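About Stesiseck Flowers

Stesiseck is a cut flower workroom and school in Tapley. We sell roses and mixed stems to homes, offices and small restaurants, and we teach people how to handle and arrange them. The shop counter is at the front of the building and the workroom is behind it. Most of what we do happens in the workroom.

We started with one cooler and a stall at the Andier market. The stall is still there on Friday mornings. When the stall got busy enough that we were conditioning flowers in a garage, we rented our first room on Onov Street, and later took the unit next door as well. The two units were joined by taking out a wall, and you can still see the line in the floor.

What we sell

Roses are the largest part of our business. In an ordinary week we handle up to 800 stems, and more red ones than any other color. We also carry carnations, stock, snapdragons and whatever greenery is good at the time. We do not dye flowers or add glitter, and we do not sell artificial stems.

Roses are sold singly, in pairs or in bunches. A pair is a small order, but we sell plenty of them, and they are prepared the same way as a large bouquet. Prices are on the board by the counter and do not change for holidays.

How we work

Flowers come in early and go straight into water. Each stem is recut at an angle and stripped of any leaves that would sit below the water line. The stems then rest in the cooler, which is kept at 40 degrees, before anyone arranges them. We do not sell roses that have been in the building for more than 48 hours.

Arranging is done on plain white tables. A white surface makes it easy to see a bruised petal or a bent neck, and it wipes down fast. We lay stems flat first and move them around until the heads sit well together, then pick them up and tie. Leaf sprigs are kept to one side until the end – they fill gaps and cover the tie. 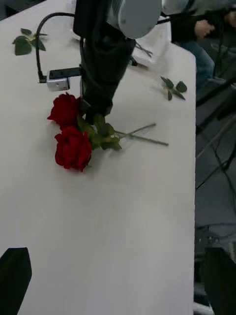

Thorns come off by hand with a cloth or a small stripper, depending on the variety. We leave the upper leaves on where we can. A rose with some of its own foliage looks better in a vase, and customers have told us they prefer it. Trimmings go into bins for compost, which is picked up by a garden group in Tapley.

Classes

The school side runs through most of the year, with a break in December when the workroom is too full of orders. There are 31 sessions on the current schedule. The beginner class covers cutting, conditioning and a simple hand-tied bunch. After that you can take a class on vase work, table pieces or buttonholes.

All flowers and tools are included in the fee. Wear closed shoes and something you don't mind getting wet. Students take home what they make – bring a bucket if you are driving a long way.

Delivery and visits

We deliver in Tapley and Andier on weekdays. Orders placed before 10 a.m. go out the same afternoon. For anything farther out, please call the shop first and we will tell you if we can do it.

The shop is open Tuesday through Saturday. Parking is behind the building, and the back door has a ramp. For large orders, come by in the afternoon, when the morning's cutting is finished and there is time to talk.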